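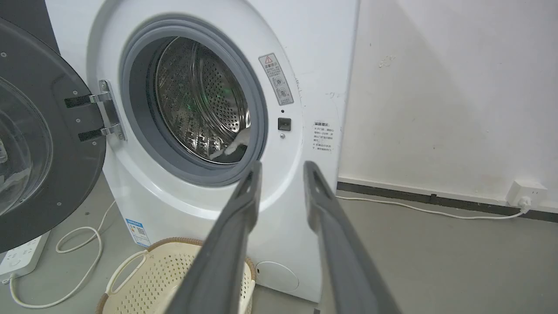

Front-Loader Care: Seals, Drains, Dosing and Odor

Most complaints about a front-loading washer come down to four things: a musty smell, gray specks on clean laundry, water left in the tub, and vibration on the final spin. All four can be dealt with using hand tools and an hour of time. The notes below apply to household machines with a horizontal drum and a rubber door seal. Check the manual first if your machine is still under warranty.

Door seal

The seal has a deep fold on its inner side. Lint, hair and detergent residue collect in the lower third of the fold, where water also stands after the last drain.

Pull the lip toward you with two fingers and work from the top down one side, then the other. Wipe with a cloth dampened with warm water and a little dish soap. At the bottom, feel for the small drain holes and clear them with a cotton swab. Dry the fold with a second cloth.

Small items migrate into the fold during the spin. Check for socks, handkerchiefs and coins before closing the door. A coin left there will cut the rubber within a few months.

Black spotting on the rubber is mildew. Lay strips of old towel soaked in diluted bleach (one part bleach to ten parts water) in the fold, leave for 30 minutes with the window open, remove, then run a rinse cycle with the drum empty. Do not use vinegar in the same session. Bleach and acid together give off chlorine gas. Repeated vinegar use is also said to soften some seals, and I no longer recommend it for this job.

Spotting that has gone below the surface will not come out. It is cosmetic. Replace the seal only if it is torn, sticky or leaking.

Pump filter

The filter sits behind a small flap at the bottom front on most machines. Unplug the machine. Put a shallow tray and a towel under the flap. If there is a drain hose, pull it out and empty it first, then turn the filter cap a quarter turn at a time and let the rest run out slowly. Expect more water than the tray will hold.

Clean the filter under the tap. Shine a flashlight into the housing and check that the impeller turns when pushed with a pencil. It should move in short jerks, which is normal for a magnetic pump. Refit the cap firmly. A cross-threaded cap leaks slowly, and the puddle often shows up a day later.

Interval: every two months. With long-haired pets, monthly.

Detergent drawer

Press the release tab at the back and pull the drawer out completely. Soak in hot water. The siphon cap over the softener compartment lifts off and is usually the dirtiest part. Scrub the roof of the drawer housing with a bottle brush, as the water jets up there scale over and send the flow to one side. Leave the drawer open an inch between washes.

Dosing

Overdosing causes more odor than underdosing. Excess suds cushion the load, reduce the wash action and leave a film on the outer tub, which cannot be reached for cleaning.

Soft water: half the amount on the box.
Medium: two thirds.
Hard: the full amount, plus a softening agent if whites turn gray.

Heledd Wogan wrote in to ask how to tell without a test strip. Run a warm cycle with clean towels and no detergent. If suds form on the glass after ten minutes, there is residue in the towels and the dose has been too high. Repeat until the water stays clear, then start again at half.

Maintenance wash

Once a month, run the hottest cotton cycle with the drum empty. Use a plain powder containing oxygen bleach. Liquids generally contain no bleach and do little against film. Households that wash only at 86 °F should do this every two weeks. A wash at 114 °F is a fair compromise for towels and dishcloths, but it does not replace the hot cycle.

Leave the door ajar afterward – unless there are small children or cats in the house, in which case dry the glass and the seal by hand and keep the door latched.

Leveling

Set a spirit level on top of the machine, front to back and then side to side. Loosen the lock nuts on the front feet, turn the feet until the bubble centers, and tighten the nuts up against the cabinet. An unlocked foot will walk back out of adjustment within a week. Push down on opposite corners in turn. There should be no rock at all.

On wooden floors, place the machine across the joists and near a wall. Rubber pads reduce noise transfer but can make a bouncy floor worse.

Hoses

Inspect both ends of the inlet hose for rust, bulges and damp. Replace plain rubber hoses every five years. Hand-tighten the coupling, then give it a quarter turn with pliers and no more. Close the supply valve before a long trip. The mesh screen at the inlet can be pulled with needle-nose pliers and rinsed – slow filling is nearly always this screen.

Corrections from readers

Gyula Hajdu points out that some compact machines have no front filter flap, and access is through the back panel. If yours is one of these, leave the job to a technician unless you are used to working on appliances.

Piroska Szűcs asks about dishwasher tablets for the monthly wash. They work on film, but fragments can lodge in the seal fold. Crush the tablet and put it in the drum, and wipe the fold afterward.

Next page: dryer vents and lint ducts.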